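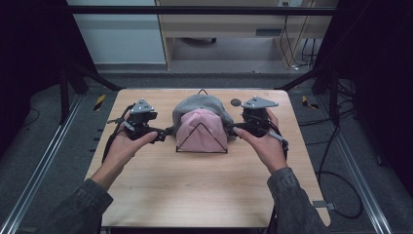 Both hats at the rack, one gripper in each hand.

From: Yanling Meng
To: Flullthorpe Robot Club list
Re: Re: Hats, and who is free on Friday

Hello all,

Thank you, Ariel, for such a full message, and sorry it has taken me until now to sit down with a cup of tea and answer it properly. I have left the part I'm replying to underneath so that the newer members (welcome, both of you!) can see what we are on about.

Ariel Yap wrote:
> I've been through the hat recordings as far as the end of September
> and we now have 796 runs in the folder. I kept 628 of them. Most of
> the rest I threw out for being too slow at the start, where the
> person is plainly thinking about which hat to pick up, and the arm
> will only learn to dither as well!
>
> Two things I'd like the list to settle. First, do we go on using
> both hats, or stick to the pink one until the thing works? Second,
> are we allowed to put the hat on the rack with one hand, or must it
> always be two? People are doing it both ways and I can't tell from
> the rules which the judges at Mostitz would prefer.
>
> Also, has anybody got the spare pads? I thought they were in the
> Strickland box but I have turned it out twice.
>
> Ariel

On the first question, I would say both hats, please. I know the pink one is easier to see against the table, and I know several of you are heartily sick of the grey one, but the rules for the Mostitz day do say "assorted knitwear" and I should hate us to turn up and be handed something dark. We did exactly that with the socks last year and it was a long drive home.

On the second, I have read the rules again (all of them, even the part about parking) and there is nothing in there about how many hands. So it comes down to what is easiest to learn from. My own feeling is that we should lift with one hand, bring the hat across to the rack, and then use the other to help it down over the point. If everyone does it in that order, Ariel will have far fewer to throw away.
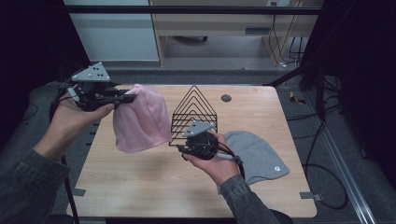

Pink hat in the left gripper, right one waiting by the rack.

When you lift, take hold by the open edge and let the crown hang down. It gives the wool a chance to drop into shape on the way over, and you can then see where you are going. I used to grab mine by the middle and wonder why I was always fishing about for the opening. Keep the free gripper near the rack while the other is travelling, and do try not to wave it about. I am the worst offender there, I talk with my hands even when they're full.

A few of you asked how many more we need. Gillavico, the team that did so well with tea towels, wrote to me very kindly and said they had 1,252 good runs before theirs stopped dropping things. I don't think we need to match that, but another 332 would bring us to 960, and that seems to me a nice amount to train on before we all lose heart. Ariel, shout if you think that's too few.

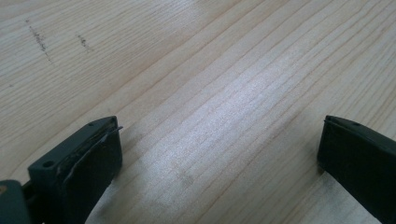 Pads and the tabletop

The spare pads are in my kitchen drawer, Ariel, and I am so sorry about the Strickland box. I took them home to trim and forgot. I'll bring them on Friday. The pad on one of the left-hand fingers is starting to peel along its top edge, so that one gets changed first, and then could everybody please have a look at their own pair before starting? Press the pads with your thumb and run a nail along the edge. If it lifts, tell me or Ariel and carry on with something else until it's sorted.

There are also a couple of grey marks on the wood. I'll try a soft rubber on them first and then a damp cloth, and please don't anybody go at them with the kitchen spray.

Doors open at half past six as usual. Bring a jumper, and if you have a woolly hat in any colour you could lend us for a few weeks, bring that as well. It will come back a bit stretched.

Warmest wishes,
Yanling

3 replies · 11 thanks

Recent on this list
Lift share to Mostitz
Socks: what we got wrong last year
Who has the long extension lead?
Minutes, September meeting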